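## Week 5: Color in small rooms

Reading before class: the Cruickshank handout on undertones, plus your own notes from the Ramia apartment visit.

Last week dealt with layout. This week covers how much color a small room can take, and where to put it. We use the Ramia living room again so that you can compare your answers with the floor plans you already have.

**Dominant, secondary, accent.** Most schemes have one color that covers the walls and large surfaces, a second on upholstery, rugs or curtains, and a third in small amounts. Cruickshank treats the ceiling as part of the first group. Vieira counts it separately. Either is fine in your assignment if you say which one you follow.

**Neighboring hues.** Yellow and orange sit close together on the wheel. Used side by side they read as one warm group, and a white surface under them keeps the edges clear. Strong color is easier to test on things you can move – cushions, lamps, tableware – before any paint is bought.

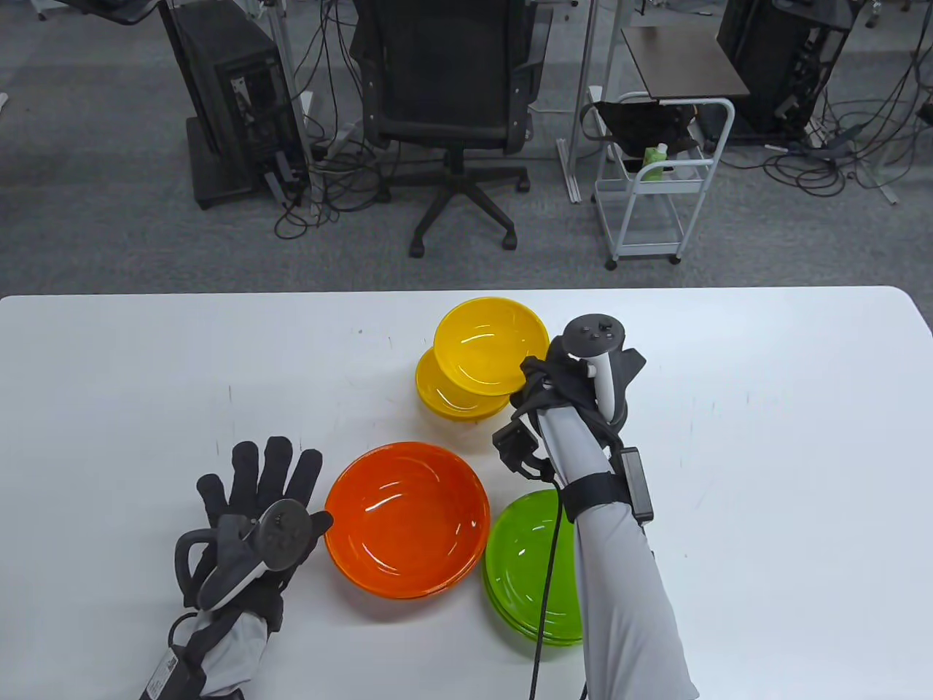

*Fig. 2. Yellow and orange bowls on a white tabletop.*

**Finish.** Gloss picks up highlights and can make a color look lighter in spots. Matte paint hides uneven plaster but marks more easily. Check every sample in the finish you plan to use, once in daylight and once under the room's own lamps.

**Budget.** The Ramia client set aside 1,312 dollars for paint and textiles. Curtains come out of that figure. The sofa does not.

### Assignment

- Make 2 schemes for the living room, one warm and one cool.
- Use no more than 5 colors in each, whites included.
- Mark the finish next to every color.
- Add a short note on the north wall – it gets no direct sun.

Bring printed boards to the Saturday session. Afonso Vieira will take the first half, Alasdair Cruickshank the second.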